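How to clean and regrease a small gearbox

Small kitchen and workshop machines usually get noisy long before they stop working. In a hand-crank ice cream maker, a label winder, a paper shredder or a stand mixer, the usual cause is old grease. It dries out, picks up dust and moves away from the teeth, where it is needed. Cleaning the gears and putting in fresh grease is an evening's work for a beginner, and most of that evening is spent wiping.

These notes cover machines with plastic or metal spur gears in a case that opens with screws. They do not cover car parts, bicycle hubs or anything with a sealed case marked by the maker as not serviceable.

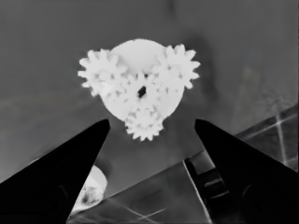

Lukden Repair Club – Small Machines Group
Page kept by Thérèse Li and Mahfuz Hettiarachchi, last changed in February

What you need

A screwdriver that fits the screws properly
A tray with a raised edge
Paper towels and cotton swabs
An old toothbrush
Dish soap and warm water
A wooden stick or a plastic scraper
Grease (see the section on choosing it)
A pencil, paper and masking tape
A camera or phone

If you are coming to the workroom on Sanden Street, the tray, brushes and scrapers are in the drawers under the window. Bring your own grease if the manual for your machine asks for a certain kind.

Before you open the case

Unplug the machine. If it has a battery, take the battery out and put it somewhere else. Shredders and slicers have blades close to the gears, so wear cut-proof gloves for those until you know where the edges are. Microwave ovens and anything with a large capacitor should go to someone trained to work on them.

Turn the machine by hand if it has a crank or a knob. Listen to what it does. A steady dry hiss points to old grease. A click that comes back once per turn points to a damaged tooth, or a crumb stuck between two teeth. Grinding that changes when you push on the case can be a worn bushing, and grease will help that only for a while. Write down what you heard. You will want it later when you try to decide if the job is finished.

Opening it

Lay the machine so the screw heads face up. Loosen all the screws a little before you take any of them out. Screws often come in different lengths, and a long one put back in a short hole can crack the case. Draw the outline of the case on a sheet of paper and push each screw through the paper at the spot it came from.

If the case does not open after the last screw, look under the rubber feet and under the rating label. There may also be clips along the seam. Work along the seam with the plastic scraper and don't force it at one end only.

When the cover comes off, stop and take pictures before you touch anything. Take them from above and from both sides. Look for washers that have stuck to the inside of the cover with old grease. These are easy to miss and they fall off later, usually onto the floor. Iresha Akanda once spent a whole evening looking for one that was on her sleeve.

Taking the gears out

Lift the gears off one at a time and set them in the tray in the order they came out, with the same side facing up. Gears that look the same on both faces often aren't. Put a small piece of masking tape on the upper face and number it. For a compound gear, the kind with a large and a small ring of teeth molded together, note which ring was at the bottom.

A gear that won't lift off is held by a clip or a pin, or it is pressed onto the shaft. Clips come off with a small flat screwdriver. Keep one hand over the clip as it comes free. Leave a pressed gear where it is and clean it in place.
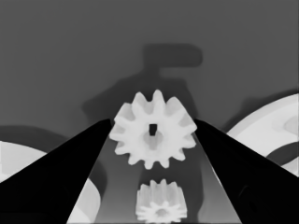
Cleaning

Scrape off the thick grease first and wipe the scraper on a paper towel. Then wash plastic gears in warm water with dish soap, using the toothbrush across the teeth and then along them. Let them soak for 20 minutes if the grease has gone brown and hard. Rinse, shake off the water and leave them on a towel until they are fully dry, including the bore.

Metal gears can be washed the same way, but dry them at once with a towel and a hair dryer set on low. Small steel parts will start to rust by the next morning.

Do not use brake cleaner, acetone or gasoline on plastic. Some plastics crack from these, and the cracks may show up only after the machine is back in use. Rubbing alcohol is fine on most gear plastics for a quick wipe, though it doesn't do much to old grease.

Wipe the shafts and the inside of the case. A cotton swab cut at an angle gets into the corners. Check the swab for metal dust. A little gray is normal. Bright flakes mean something is wearing, and you should find it before closing the case.

Checking the teeth

Hold each gear against a light and turn it slowly. Compare every tooth with the one beside it. You are looking for teeth that are shorter, bent or pale at the root. Plastic turns pale where it has been bent too far, and a tooth like that will break sooner or later.

A gear with a broken tooth has to be replaced. Count the teeth, measure the outside diameter and the bore, and write down the thickness. With those figures you can order by size when the part number is gone. Clinska lists spare gears by tooth count, in packs of five, and Rajitha Thambiah keeps the club's box of salvaged ones.

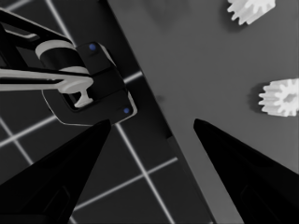
Choosing the grease

For plastic gears use a grease marked safe for plastics. Silicone or a light synthetic grease is the usual choice. For metal gears under load, as in a mixer, use the grade in the manual. For anything that may drip into food, use a food-grade grease even if the old one was something else. A 100 gram tube will last a household for years.

Don't use cooking oil, petroleum jelly or spray oil. Cooking oil turns sticky. Petroleum jelly melts and runs in a warm case. Spray oil thins whatever grease is left and carries it away.

Putting it back together

Put a thin film of grease on each shaft and set the gears on in reverse order, checking against your pictures. Use the stick to lay grease into the teeth. It should fill the lower part of the gap between teeth and no more. Too much gets thrown onto the case and can reach the motor brushes or the belt.

Turn the train by hand through several full turns. It should feel even all the way around. If there is a tight spot, mark the teeth that are touching there and look for dirt or a burr. If it is tight everywhere, a washer is probably missing or on the wrong side.

Close the case and start each screw by turning it backward until it drops into the old thread, then turn it forward. Tighten until snug. Plastic posts strip easily.

Run the machine empty for about 5 minutes. Some extra noise at the start is normal while the grease spreads. Stop if you smell something hot.

How often

A machine used every week can be opened every couple of years. Prasanna Majumder goes by hours on the print shop folder at Gunawardena and cleans it at 4000 hours, but few home machines have a counter. For those, go by the sound. Write the date and the type of grease on masking tape and stick it inside the cover for the next person who opens it.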